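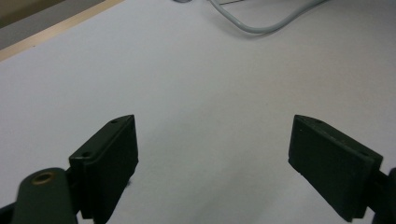

Jelstead has released version 40 of Nirnbridge, its message broker for low-power sensor networks, with a change to how queued downlinks are handled after a gateway restart. Earlier versions kept the queue in memory only, so any command waiting for a device was lost when the gateway went down. The new version writes each entry to local storage before it is acknowledged. Gateways can still be set up for a bench trial on a plain white tabletop, with no rack or cabinet, and the same configuration file then carries over to a permanent site.

The queue holds 1000 entries by default and can be raised to 3000. Entries that pass their expiry time are dropped and logged with the device address.
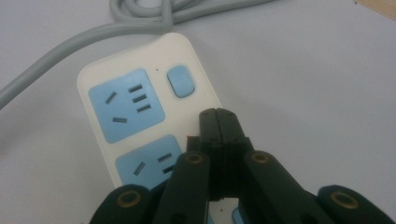
A white power strip with light blue socket panels.

Melaniia Zhuravel, who maintains the storage module, said the restart fault was first reported in February by the water utility at Hencombe, where 715 meters are polled every night. "The gateway came back, the meters came back, and the valve commands were gone," she said.
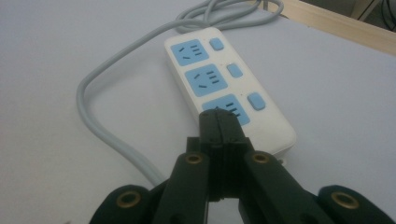 Hencombe has been running a test build on two gateways. A second site, Semple, will move over once its older radio cards have been replaced — the new build does not support them.

Existing queues are not migrated. Yevhen Yatsenko, release manager at Jelstead, advises operators to let the queue drain before upgrading and to check free space on the storage partition.

Reading time: 2 min
Last updated: 20 August 2020
We use cookies to remember your settings. Accept | Manage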